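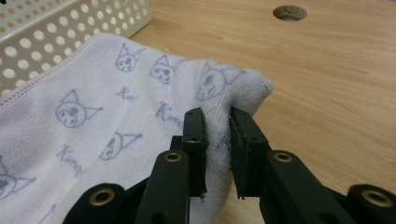
Printed microfiber towel with pink edge stitching, beside a basket.

Fuswood Family Laundry Fund
Progress report, 19 Jan 2024
Prepared by Geeta Shakya

The grant pays for free wash nights and linen packs for families in temporary housing. This report covers the period since the second payment.

Wash nights now run at the Malhotra Street laundromat every Monday. We had planned on two sites, but the Skison Road location closed for plumbing work in the fall and has not given us a reopening date. Families from that side of town have been using bus passes, which we paid for out of the supplies line.

We handed out 395 linen packs, against a goal of nearly 400. Each has towels, a sheet set and a bottle of detergent. Bath towels went fastest. Twin sheets are overstocked and we will not order more this year.

Eleven families asked for help with coin costs between wash nights. We covered eight. The other three had moved before we could reach them.

Spending is under budget on machine time and over on transportation. We would like to move the unspent machine money to bus passes and need your approval in writing.

Still open: the storage lease at Mumico ends in April, and the new rate has not been sent to us.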